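Mahlet Habte
A thread, 2/19/26

I have spent the evening on my daughter's school bag and I would like it entered into the record. Thread, because I have things to say and the rest of the house has gone to bed.

The bag is pink. It was bought pink, in January, after a long negotiation in Wivgate in which I argued for navy and lost. Navy hides things. Pink keeps a diary.

I had been told by the child that it was "a tiny bit dirty on the straps". She is going to do well in public relations.

First job, emptying it. I recommend doing this over a bath. I did it over the sofa, so the sofa is now also on the list.

Contents, for those who enjoy archaeology: a recorder (not ours), a letter about a trip that has already been, a banana that had moved on to its next stage of life, one glove, and sand. We live 44 miles from the sea.

Also 14 hair bobbles. I know it was 14 because I have been accused all winter of losing them, and I laid them out on the arm of the sofa as evidence.

Kiros walked past, looked at the banana, said "is that a sock" and carried on to the kitchen. We have been married a long time.

Right, the straps. The body of the bag is fine, it wipes down. The webbing is where it has all gone. Woven straps have a texture, and the texture is there, as far as I can tell, to give the grey somewhere to live.

Attempt one: baby wipe. The wipe came away filthy and the strap looked exactly as before. I don't know where the dirt on the wipe came from. Possibly from me.

Attempt two: washing-up liquid, warm water, old toothbrush. Better. You have to go along the weave and then across it, and you have to stop yourself going at it like a burnt pan, as the edges are already fuzzy enough to need a haircut.

(The toothbrush was old. I checked twice. Kiros has since asked me which toothbrush it was and I let a pause go by before answering, for my own enjoyment.)

My mother-in-law rang in the middle of this. She is of the view that children's bags were cleaner when children had less to put in them. I said that was very interesting and kept scrubbing.

Attempt three was a stain remover called Juto, which Mihret Belay from two doors down swears by. It smells like a swimming pool that has been to university. I tested it on a hidden bit first, like a grown-up.

Mihret's instructions, passed over the wall in full: dab, wait 5 minutes, brush, rinse, don't let it dry in, don't breathe through your nose. I forgot the last one.

The hidden bit survived, so I did the rest. The smaller marks faded. The big ones have become medium ones. I am calling this a result and will not be taking questions from navy bag people.

A word on mesh. Whoever decided a school bag should have a see-through part has never had to look at what a child thinks is worth keeping. I don't need to see the conker. I knew about the conker.

Mesh is also a pain to clean – you can't scrub it or it snags, so you end up patting it with a wet flannel like you're comforting a horse.

Several replies say "just put it in the machine". I did that with her last one, the Benedetti with the ears. It went in as a rabbit and came out as a bath mat. There were tears, and a few of them were hers.

Bent Hviid says I should put it in a pillowcase first. Bent, I respect you, but you also told me to descale the kettle with cola, and we had brown tea for 4 days.

To be fair to Bent, the pillowcase thing does seem to be what people do. Zips shut, cool wash, no spin, bag inside the pillowcase, knot in the top. If you are braver than I am, go ahead and report back.

Rinsing took longer than the scrubbing. Straps hold on to suds. You squeeze, they foam, you squeeze again, they foam in a slightly different place. I was at the sink for over an hour and got through a whole radio play about a lighthouse.

I have hung it upside down on the airer by its bottom corners, all the pockets open. It looks as if it has been told off.

Not on the radiator. I did a radiator once, with a swimming bag, and there is still a pink line on the paintwork that we all pretend is part of the house.

Ayana Workneh asks why I don't buy a new one, they're cheap enough in Ploltley. Ayana, the new one would also be pink, and it would also be going to school.

Besides, she has only just got the straps how she likes them. There was a whole week of adjusting. Too long, too short, too long on one side, "now it feels sad". I am not going back to that.

Spoke too soon about everyone being in bed. Small person at the top of the stairs, wanting to know if her bag is "finished". Told her it was having a rest. She asked where the conker was. I said the conker was having a rest as well.

The conker is in the garden. If anyone asks, it was like that when I got here.

Plan for the morning: check the thick bits of strap, which stay damp in the middle long after the outside feels dry. If they're still wet she is going in with a carrier bag and I will be hearing about it until she is thirty.

And I've written her name inside in laundry pen, having just found out that the recorder belongs to a child who did not.

Last thing and then I really am off to bed. So many of you have asked the same question that I'll put it here with the answer and save us all the typing.
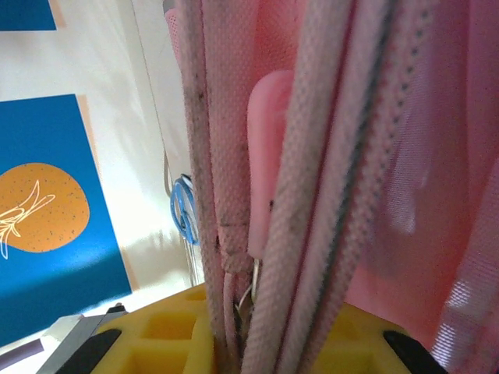 What do you use on grubby woven straps if you haven't got a stain remover in?
Washing-up liquid in warm water and an old soft toothbrush, then rinse until the water runs clear and hang the bag up with the pockets open.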